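The June box is packed, and I've been itching to write to you about it because it's the first one in ages where I'd happily drink all of it myself (sorry, you'd have got an empty carton and a note).

The star for me is the Balaskas dry white. I opened the sample at lunch with a plate of grilled sardines and lemon and meant to have half a glass. Well! It's all grapefruit pith and green pear, with a salty tang at the end that makes you want another mouthful of fish. Rafail Nikolaidis makes it from old bush vines up on the stony block behind his house, and he picks early, in the dark, with his cousins grumbling the whole way down the hill. There were only 2894 bottles this year. We've got 600 of them, and I had to ring him more times than I'd like to admit to get that many.

Give it ten minutes out of the fridge before you pour. Straight from the cold it goes a bit shy and you mostly taste lemon.

Next up is the Gravov red, a lighter style than last winter's. A few of you wrote to say that one was heavy going without a steak beside it, and fair enough. This one is sour cherry and a bit of dried thyme, soft enough to drink on the couch with a toasted cheese sandwich. I've also had it slightly chilled with roast chook and liked it even more, though my neighbour thought I'd lost the plot putting red in the fridge.
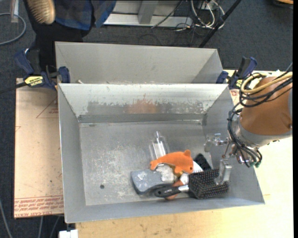
*Orange dolphin, on top of the pile.*

Then there's the Skanetti rosé. I know, I know, it's winter. But it has proper colour and flavour to it, more blood orange than strawberry, and it's terrific with anything spicy. We had it with a prawn curry that was hotter than I'd planned and it coped better than I did. If you've got a rosé doubter at home, pour it into a normal wine glass and keep quiet until they've had a sip.

Last is a sticky, the Pastard late harvest, in half bottles. Apricot jam, honey, a little bitter marmalade edge that keeps it from being cloying. I've got 100 halves and they won't go in the standard box, so you'll need to add them on when you reply. Blue cheese is the obvious partner. Warm rice pudding is the better one.

A few housekeeping bits. Boxes go out from the shed in the same order the replies come in, and if you want to swap the red for more white (or the other way round), tell me in your email and I'll sort it. Please check your address too, as we had three boxes come back last time. If you're picking up, the roller door is open until 5 pm, and you can park on the grass as long as it isn't boggy.

I've also put aside 50 bottles of the Balaskas to keep for a couple of years, to see how it goes with some age on it. Rafail reckons it'll turn nutty and I reckon he's right. If you'd like a bottle or two held back for you, pop that in your reply and I'll write your name on them.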